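We spent Wednesday afternoon at Skomham, the small games fair held every October in Altberg. Most of the hall was given over to role-playing games, with 29 playable demos this year.

The longest line was for Gesedetti, a turn-based RPG from Nikolaidis. Lead designer Dragica Spahić let us play the first chapter. Combat is quick, but the menus still need work – swapping party members takes seven button presses.

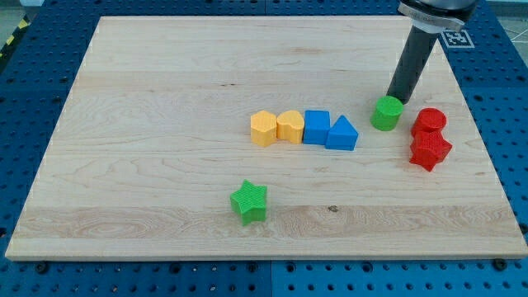 Colored plastic shapes on a maple board.

Costel Obradović showed his fan translation patch next door. It fixes 432 lines of dialogue and runs on the original disc.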